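Stirari Fabric Rose Stems, Red: Review

Reviewed by Chukwuemeka Ezeani

I bought these for the front table of a small restaurant, where fresh roses were costing too much and never made it through the week. The set has 7 stems and cost me 23 dollars. I have had them out since July.

They ship flat in a long box, and the blooms arrive squashed. The instruction card says to hold them over a steaming kettle and shape them with your fingers. I did that for a minute or so per flower and it worked on six. The seventh still leans to one side, so I put it at the back.

The color is a strong crimson. If you want a dusty or faded red, buy something else. The darker tones down in the folds help a lot, and from a chair across the table the flowers pass for real. Up close they don't. The weave shows on the larger petals, and the thin fabric lets light through where it curls.
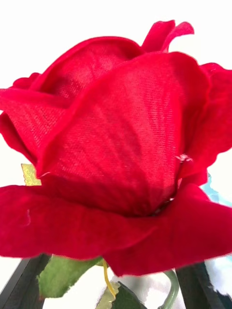

Close-up of one bloom. Note the weave and the loose thread on the big middle petal.

I found stray threads on three of the stems. Small nail scissors take care of them. Don't pull, as I did on the first one, or you get a run in the fabric. The petal edges have held up fine so far.

The stems are wire inside a green plastic coating and measure 57 centimeters. That was too tall for my vase. They bend easily but need real wire cutters to shorten, and the cut end is sharp.

For dust I use a soft paintbrush once a week. I have not tried washing them, and the card says not to.

I also looked at the Brutmont roses, which are a foam type. Those have smoother petals but a shine I didn't like under our lights.

Good: color, shape after steaming, price.
Not so good: loose threads, stems hard to cut, one bloom that won't sit straight.

Four stars out of five. I plan to order a second set for the bar, in white if they have it by then.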